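3.2 Getting long cables into a coil at home

I want to spend a bit of time on the blue network cable, because it was the item that changed my mind most about how people tidy. When I drew up the first plan for the study (the notes are dated 2/26/00, and they're embarrassingly thin) I had cables down as a quick job, something you'd do between the drawers and the shelves. Then I read back through the household diaries from December and found people grumbling about cables more than about anything else in the room, clothes included! So cables got a section of their own, and the long blue one got most of it.
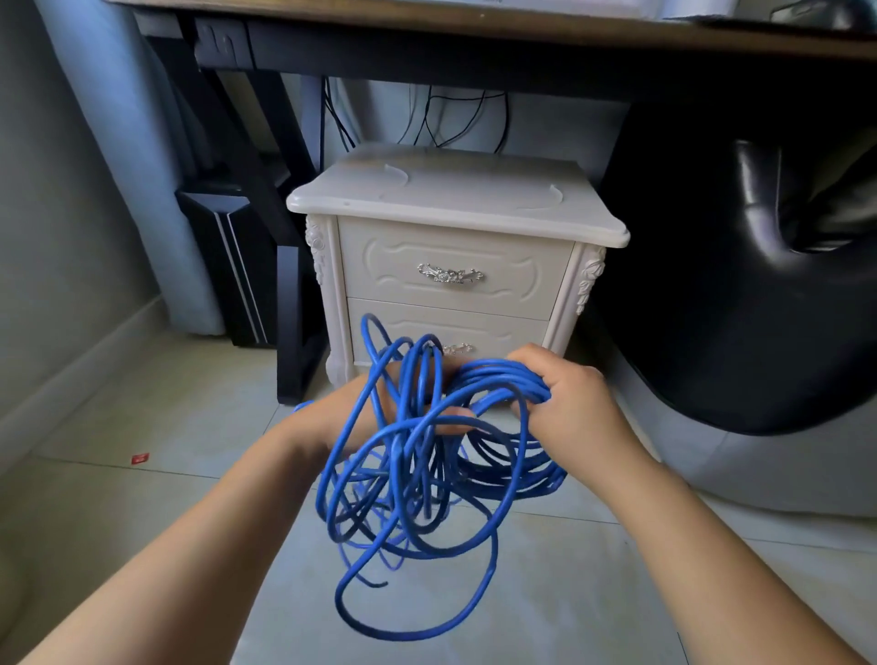
Network cable is awkward stuff to hold. A soft lamp flex will go more or less where you put it, but a stiffer jacket keeps some memory of every bend it has had, and the loops push back against each other. People tend to answer this with both hands at once, as in Figure 3, where the left is pressed flat against the coil and the right has closed around the other side of it. I started calling this the "anchor grip" in my notes and the name stuck. The anchor side holds whatever order there is, and the other side goes looking for the next loop to add.

The difficulty is that a long cable never stays all in the hands. In the Nuson guide to household storage, which I used as my starting point, coiling is drawn as if the whole length hung neatly in the air. I have tried it that way with the Doretti test lead and I can report that I stood on it. Twice. In an ordinary bedroom there is a floor in the way, and quite often a bedside cabinet or a desk as well, and the part you haven't got to yet lies about making new tangles while you deal with the old ones. 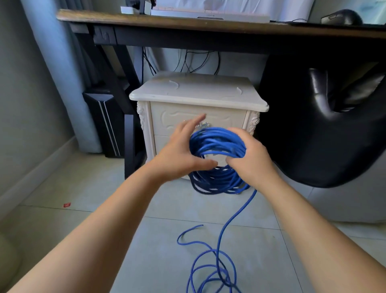

Figure 3. Blue cable held as a coil in front of the bedside cabinet, with a trailing length still looped on the floor tiles.

I've found it useful to talk about the "held part" and the "floor part" of a cable separately, and I score them separately too. The held part gets a mark for how alike the loops are. The floor part gets a mark for crossings and for whether a free end can be found without digging. On the Grornura scale the two are added together, which I think hides the interesting bit - a very decent coil can sit on top of a dreadful floor part, and it's the floor part that decides how the next few minutes go.

Furniture matters more than I expected as well. Carved fronts and drawer handles are lovely things, but they give a loop something to hook on, and a low cabinet tucked under a desk leaves you working in the gap in front of it. Shim boxes, which come up again in section 3.4, are plain on every side and gave much less trouble.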